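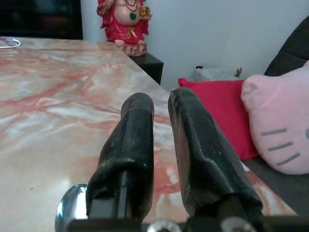 Coursework > Work and Technology > Student Projects > Final Reports

Print this page | E-mail this page

Zeton at Turcotte: what a tidying robot does to a housekeeping job
Project report, Renu Sandhu

1. What I looked at

Turcotte rents out furnished apartments in Plisville, mostly to people on long work stays. Housekeeping is done by their own staff, not an agency. Since last fall they have had a robot called Zeton that goes into living rooms and does the tidying part. Tables, sofas, cushions, stuff left lying around. Not bathrooms, not beds, not the kitchen. My question was what changed for the housekeepers. I did not test the robot and I am not an engineering student, so anything technical is what staff told me.

Fieldwork was in May. I spent 3 shifts at the Birkau building, morning start, and talked to housekeepers on breaks plus the floor supervisor and the person who handles scheduling. I also got to read the shift log, which has 1329 entries for the period I was given. Didn't code all of them. I coded the ones that mention Zeton and skimmed the rest.

2. How the job went before

One housekeeper, one apartment, start to finish. You went in, opened the windows, picked up, wiped, vacuumed, did the bathroom, checked the list on the door and left. Everybody had their own order. One woman always started with the sofa because she said a straight sofa makes the rest look half done already. Another left the living room for last and sat down for a minute when she finished it (she asked me to say it was a short minute).

Pay was per shift and still is.

3. How it goes now

The housekeeper brings Zeton in, sets it going in the living room and starts on the bathroom. When she comes out it's either finished or waiting for her. Waiting means it has got to something it won't handle. Then she does that bit by hand, taps continue, goes back to what she was doing.

Staff call this "getting called." It came up in every conversation I had. Some examples from the log, copied as written:

- called, cable on table
- called, would not take cushion, fur type
- called x2 same ornament
- guest came back, paused it
- fine

"Fine" is the most common entry by a long way.

The supervisor reads the log at the end of the day. Before Zeton there was no log, just the door list. So people are writing down a lot more then they used to and a few don't like it. One of them said she never minded the robot, she minds the typing.

4. What people said changed

Backs and knees. Less bending over low tables and reaching behind sofas. The older staff brought this up first without me asking. I don't have injury numbers, Turcotte said they couldn't share those, so this is only what people feel.

The order of the work. This was bigger than I expected. You can't start with the sofa any more if Zeton is doing the sofa. The housekeepers fit around it. A person who used to finish a room now finishes parts of rooms. Two people used the word "helper" about themselves, one laughing and one not.

Breakables. Guests put out their own things. Religious figures, family photos, small ornaments. The building rule is that Zeton stays away from anything personal and the housekeeper dusts around it. Before, nobody had to decide what was personal, you just lifted it and put it back. Now it has to be decided before the start, for every room, and if something is missed it's the housekeeper who gets asked about it. I think this is the most important finding and I should of given it more time in the interviews.

Wear and cleaning of the machine itself. Wiping down the gripper fingers is on the housekeepers' sheet at end of shift. Also checking the coverings for scuffs and tears. Nobody I spoke to remembered being asked if they wanted that job. The scheduling person said it was "always going to be somebody." The coverings wear, and when they're bad you send a note to the supervisor and wait for new ones.

Company. Housekeepers at Birkau used to pair up for the large apartments. With Zeton the large ones are down to one person. Management counts that as the main saving. Staff count it as the main loss. Less talking, basically, and new people learn slower because there is no one in the room to copy.

5. Time

Turcotte's target was shorter visits. From the log I compared large apartments where the entry had both a start and end time. Average was roughly 19 minutes shorter with Zeton on days with no call. With calls the difference gets small and in some entries is gone. I would not lean on this too much, the times are typed in by hand and people round them.

What happened with the saved time: more apartments per shift. Not longer breaks. No one lost their job in the period I looked at, but the supervisor told me people who left were not replaced.

6. Problems with this report

Small building, short visit, one company. Supervisor was nearby for some of the break conversations and I think that made people polite. Log only shows what people bothered to write. Did not talk to guests at all, ran out of time. Evening shift missing completely.

7. What I would suggest to Turcotte

Let housekeepers choose which rooms get Zeton. Several said there are apartments where it's easier without.

Put wiping and checking the gripper on paid time with its own line, at the moment it is squeezed in after the last apartment.

Keep pairs for new staff, at least the first weeks.

Write the rule about personal items together with the people who apply it. The current version is half a page and the word "personal" is not explained in it.

Thanks to everyone at Birkau, especially the early crew for the coffee. Interview notes are in the appendix (handed in on paper).

Print this page | E-mail this page

Related projects
- Self-checkout and the people standing next to it
- Who gets called when the warehouse cart stops?
- Shift apps in home care: interviews with night staff
- Dishwashing line upgrade in a school kitchen
- Guidelines for writing up fieldwork (updated)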